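Negri Lane: Carriageway and Verge Inspection Checklist
Jurnport Residents' Roads Group
Form revised July 6, 2018
Completed by: Sveva Piras
Read and argued with by: Mwajuma Mohamedi

Scope: the lane from the Zilent depot turning to the far hedge, plus verges. Cold-weather visit. Marks are OK, WATCH or ACTION. There is no mark for "has always been like that", although several people have asked for one.

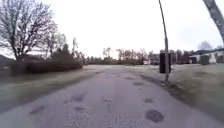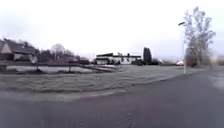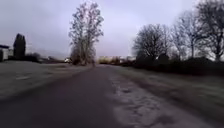
SECTION 1: ROAD SURFACE

1.1 Potholes and broken patches: ACTION
Comment: The worn length has them on both sides, so a driver who steers round one is offered another. The big one on the right is the worst for ragged edges. I reported it under reference 964 and got a very polite letter in return. The letter has held up better than the road.

1.2 Earlier repairs: WATCH
Comment: Hard to say where a patch ends and a hole begins. M.M. would like it recorded that this is also hard to say from a bicycle.

1.3 Loose gravel: ACTION
Comment: Top layer worn through between the patches. Sweep before anyone paints a line on it. Ninton quoted for the sweeping last September and included a charge for "aggregate recovery". They may keep the aggregate.

1.4 Sound surface: OK
Comment: There is some. The stretch by the street lamp is a dull, even grey and I have nothing rude to put about it.

SECTION 2: EDGES AND VERGES

2.1 Edge of carriageway clear to see: WATCH
Comment: Fine on the bend. On the straight, the right-hand side goes pale and blotchy and slides into the verge without announcing itself. Edge markers have been asked for. If we are given only a few, they go here.

2.2 Verge level and free of ruts: OK
Comment: A few faint lines across the grass, nothing to trip over. Delivery drivers please take this as praise and keep it up.

2.3 Drainage from verge: WATCH
Comment: The grass slopes down to the road, and so will anything that melts on it. Go back after heavy rain. Wear the other boots.

SECTION 3: FENCES, HEDGES AND TREES

3.1 Rail fence: not tested
Comment: Viewed from the road only. The form wants each post pushed by hand. I was not going to cross a white verge to shove a fence at that hour, and I will do it in the spring.

3.2 Hedges clear of the road: OK
Comment: Set well back behind the grass. Long, low and dark, and no bother to anyone.

3.3 Large trees: WATCH
Comment: Mostly bare, which makes the limbs easier to look over. I am not a tree surgeon and the form should stop asking me for "structural opinion (tick one)". Ask somebody with a ladder and insurance.

3.4 Conifer near the white building: OK
Comment: Tall, narrow, upright. Would that the rest of the lane took after it.

SECTION 4: LIGHTING AND VISIBILITY

4.1 Street lamp standing: OK
Comment: Standing, yes. Whether it lights is a question for a night visit, and I notice no name has been put against the night visit.

4.2 View along the straight: OK
Comment: Good long view. This encourages people to go faster, see 1.1.

4.3 View round the bend: WATCH
Comment: Slow down anyway.

SECTION 5: WINTER CONDITIONS

5.1 Frost on verges: noted
Comment: Pale all along the grass. Walkers should not use the verge to get round potholes, nor the potholes to get round the verge.

5.2 Grit: ACTION
Comment: We are down to 7 bags. Last year's order was 80 and we were told it was extravagant, mostly by people who then came and borrowed it. Reorder.

ACTIONS CARRIED FORWARD

Chase reference 964. S.P.
Second quote for patching, as the first came to £4000 and excluded "the worst ones". M.M.
Edge markers for the straight. S.P.
Grit order, before it is needed this time. M.M.
Night visit to lamp. Name to be added.

Overall mark: WATCH, with ACTION where a wheel might go. Next inspection after the thaw.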